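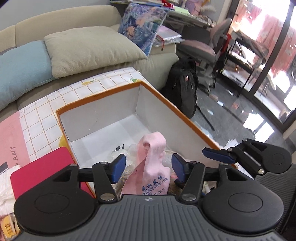
Pink cloth and open box on the table, Gitadholm residents' evening

Minutes, Wednesday, 7 p.m.

Ngaio Nepia welcomed everyone warmly and thanked the Romaniuk family for the soup, which was lovely and rather held up item 1.

1. Summer fair. After a good long chat we agreed on 25 stalls, with 400 flyers to be printed at Dastel.

2. Estanar path. Still muddy, poor thing! Gravel quote of $200 accepted, all in favor.

Closed at 8:29 p.m.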